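Search the docs
Search

Unent bathroom set, data card / README

12th June
by Oriana Ocampo

Quick card so people stop asking me in chat. Will clean up later.

What it is

Simulated arm demos in bathrooms. Everything rendered, no real footage anywhere in this set. Single arm, fixed base, parallel tasks around the toilet and sink. Meant for training and testing policies that take camera views plus a short instruction. Not for anything on real hardware without a lot more checking, see limits.

3000 episodes total. 282 of those are the held-out split, don't train on them, don't tune on them either. Rooms in the held-out split don't show up in train.

How it was gathered

Teleop in the Dralamer sim. Operator gets a goal line ("move the tool off the lid"), drives the arm, presses done. 16 room layouts, hand built, then materials and lights get shuffled per episode. Floors, walls, sink stone all swap. Lid is open or closed depending on the task, check the lid_start field, don't guess from the task name.

Objects come from the Brollcombe pack. Long thin things are over-represented on purpose, the last release was all cups and blocks and the policies fell apart on anything with a handle. Placement is random within a region, so some starts are awkward. Left those in.

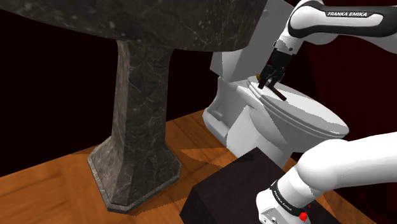

Grasp labels are automatic. Contact on both fingers for 5 steps in a row = grasp. Works fine for blocks. For thin handles it fires late, sometimes a good bit late, so if you are slicing by grasp start then pad backwards. The fix is in the Zacharias branch, not merged yet.

Lighting: wide range, including very dim rooms. We had a min brightness filter and took it out again, it was dropping nearly all of the dark wall variants and that defeats the point. If your encoder hates dark inputs, filter on mean_luma yourself.

What's in each episode

- camera views, color, plus depth for the fixed one
- joint positions and velocities
- gripper width
- end effector pose in base coordinates (NOT world, people keep geting this wrong)
- goal line, plain text
- success flag
- operator id, hashed

Depth is clean sim depth, no noise added. Add your own.

Success flag

Set by a script checking final object pose against the goal region. It's strict. Object half on the region counts as fail. Failures are kept, in their own folder, same format. Useful for training a critic, less so for plain cloning. Default loader skips them unless you pass keep_fails.

Known problems

- Sinks block the fixed view in some layouts. The layout list has a flag for it. We aren't moving the camera, the blocked views are part of the set.
- Shiny stone textures flicker between frames in older episodes. Renderer bug, fixed for newer ones, old ones not re-rendered.
- Objects sometimes sink a hair into the surface at rest. Physics settings. Doesn't seem to hurt training but it will mess up any contact force you try to work out.
- Goal lines have typos. Operators typed them. Not fixing, real users type like that too.
- One operator always comes in from the same side. Balance by operator id if you care about approach direction.

Limits

One arm type, one gripper. No people in the rooms. No liquids, no cloth. Hinges on lids are stiffer than a real one, so anything you learn about force from lid tasks will not carry over. Don't report sim numbers as if they were real ones please.

Loading

Unpack next to the loader script, point root at the folder, go. Splits are text files, one episode name per line. If it complains about a missing index then run the build_index script first, takes a while on a slow disk.

Changes since the last release

Thin objects added. Brightness filter removed. Operator id added. Renamed grip to gripper_width, old loaders will break, sorry.

To do

Merge grasp label fix. Re-render the flickery ones if we get the machine time. Write a propper section on camera calibration, for now read the comments in the camera config.

Bugs go in the tracker with the episode name, please, not a screenshot of your loss curve.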